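Prumby Stacking Cups
Item no. 1034

Home > Kitchen and Table > Cups and Tumblers > Plastic Cups

Plain plastic cups for everyday use, from Cunadham. The shape is a simple taper with a wide open rim and a narrower base, and the cups nest inside each other for storage. No handle, no lid, no printing on the outside.

Colors: purple, yellow, dark green, white
Sold in: single cups, sleeves, and full cartons
Set: one cup of each color, item no. 741
Made by: Cunadham
Page last updated: 29/09/2025

About this cup

Cunadham has sold a plain stacking cup since 1979. The current Prumby version replaced the older straight-sided cup, which tended to stick when two were pushed together. The taper fixed most of that. If you still have straight-sided cups in the cupboard, keep them in a separate stack. They will go inside a Prumby cup but they don't sit level, and a tall mixed stack will lean.

The cups are meant for water, juice, milk and other cold drinks. They also get used a lot for things that are not drinks: paint water, pencils, dry beans for counting, rinsing brushes, scooping from a bin. Cups that have held paint or glue should be marked and kept out of the kitchen. A strip of masking tape on the base works fine and comes off later with warm water.

Do not use them for hot drinks. There is no handle and the wall is a single layer, so the outside gets as hot as whatever is inside. Do not put them in a microwave or a conventional oven.

Washing

Wash by hand or on the top rack of a dishwasher. Set them rim down and leave a little space between cups. Let them dry all the way before you nest them, or they will hold on to each other and smell stale when you pull them apart. If two cups do stick, stand the lower one in warm water for a minute and twist. Don't pry at the rim with a knife.

Tomato juice and strong tea will stain the white cup. The purple and dark green cups hide this better.
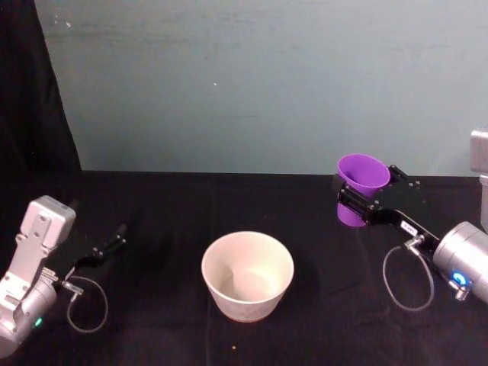 Color notes

Purple is the color we reorder most. Schools and day camps often give one color to each table, and purple is easy to tell from the other three even in poor light. Orders placed in June can take longer than usual, as that is when most camps buy.

Small differences in shade between cartons are normal. If you need every cup to match, write "one batch" in the order notes and we will pick from the same carton where we can.

Ordering

A full carton holds 53 cups in one color. Mixed cartons are not available, but you can order sleeves in different colors and we will ship them together. The set of four comes nested in a paper band.

Orders from the Sampaio warehouse normally leave within two working days. Larger orders ship from Traduvska and may arrive separately from the rest of your items.

Unused cups can be returned in their original sleeve. We can't take back single cups once they have been washed.

Questions about stock or batch matching go to Liesbeth Brouwer in customer orders. For school and camp accounts, ask for Cauã Marinho.

Related items
Prumby Stacking Bowls
Prumby Pitcher with Lid
Cup Rack, Wall Mounted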